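Sorting out the electronics bits

The box of electronic odds and ends has been annoying me since February. It was one of those big lidded things that started out tidy, and then every leftover from every job went into it until I couldn't find a thing. I bought the same connector twice last winter. So I finally made myself a proper sorting system and thought I would write it down, mostly so I remember how it works.

The main part of it is a steel tray with a sheet of plain white paper in the bottom, and four yellow bins, two on either side. The tray came from a catering shop in Madham that was selling off old stock. The bins are from Nukdale, from the shelf at the back where they keep the ends of lines. I had been using a baking sheet and some margarine tubs before, and small parts kept sliding under the rim of the sheet.

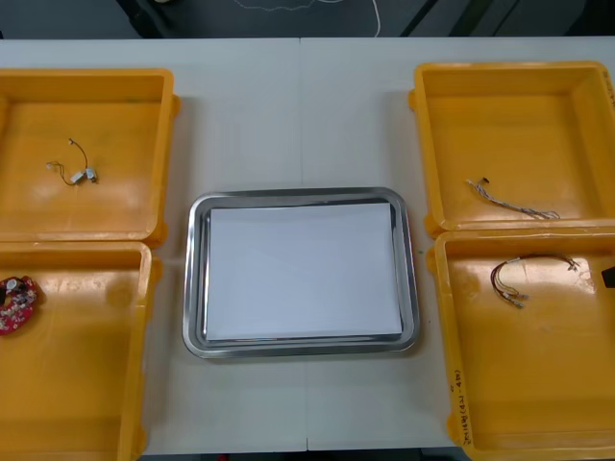
The tray with fresh paper in it, and a couple of small wired parts in the top left bin.

The paper matters more than I expected. Thin black wire on shiny metal is very hard to see under a ceiling light, and on white paper it isn't. I change the sheet when it gets grubby. Ordinary printer paper does the job and nearly fits.

The rule is that everything goes on the paper first and nothing goes into a bin until I have looked at it properly. I used to sort straight out of the box and I made a lot of mistakes that way. Now I take out a few bits, spread them so they don't touch, and decide.

What goes where:

1. Circuit boards. These get a bin to themselves, because wires catch on the parts and pull at them. I have a round red one with a hole in the middle that I had completely forgotten about. I think it came in the mixed lot from Akolgo, but I may be wrong. Boards go in flat and they don't get piled up.

2. Wiring with a plug or connector on it. If the bare ends are splayed out I twist them together before they go away. I don't bother sorting by colour. I tried that once and it took all evening for no benefit.
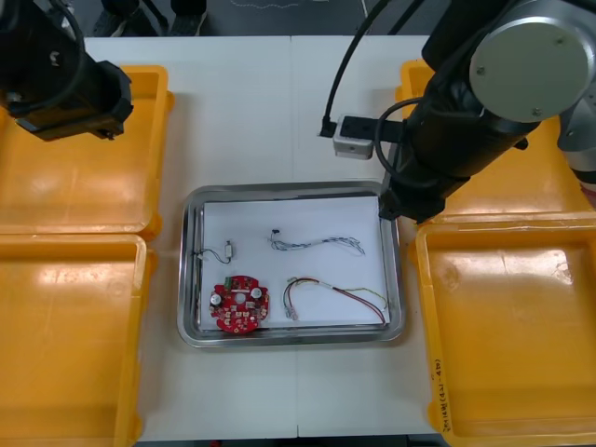 3. Small parts on short leads. Switches, sensors and anything else that fits on a fingertip. These are the ones I lose, so they go in the bin nearest to where I sit.

4. Don't know. I was against having this one, but without it the other three fill up with rubbish. When it gets full I go through it with the meter and a cup of tea, and most of it goes to the recycling point.

The bins do need a wipe now and then. Yellow shows every mark, and with a glossy finish the scratches show as well. I use a damp cloth with a drop of washing-up liquid and dry them straight away.
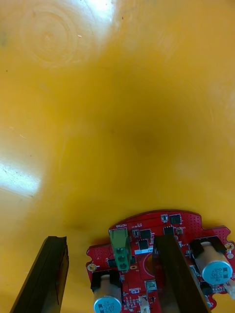 I also thought about lining them with something soft, felt perhaps, but fluff and solder joints don't go well together, so they are staying bare. If a board slides a bit it doesn't come to any harm.

Labels are the next job. I have a roll of Mondard tape in the drawer, 730 of the small white ones, and I have used 95 so far on the jars in the shed. The plan is one on the front of each bin and one on the lid of the old box, which is going to hold tools from now on.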